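**Limescale film on everything after moving to Cornley - any cheap fixes?**

Moved here from Skulstead in December and the water is rock hard. Kettle's furred up, glasses look foggy, and even my tea has a skin on it! I'm renting, so a plumbed-in softener is out. What do people do?

*posted by teapot_22, 2018-01-12*

### mossybank

Welcome to the club (sorry). I've been here 8 years and my routine is white vinegar in the kettle every 2 weeks - half vinegar, half water, boil it, leave it an hour, then rinse it well and boil it once more with plain water or your next brew will be grim. For the tea I use a filter jug, a Zerkum one, and the skin's gone. Cartridges aren't cheap mind you, I get 6 at a time.

### dunno_mate

just buy a new kettle when it gets bad, mine was 8 quid

### Athumani

I'd go with the vinegar too, though citric acid smells nicer and you can get it in the baking aisle. For the washing up:

- Use less liquid than you did in Skulstead, even if the suds look pathetic. More of it just leaves more film.
- Rinse in the hottest water you can stand, and stand plates up in a rack so they drain - lying flat they get those chalky rings.

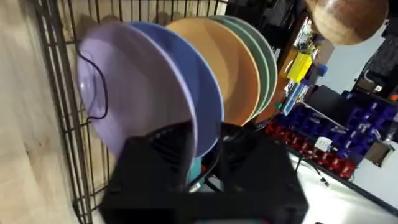

- Glasses I dry by hand straight away with an old linen tea towel.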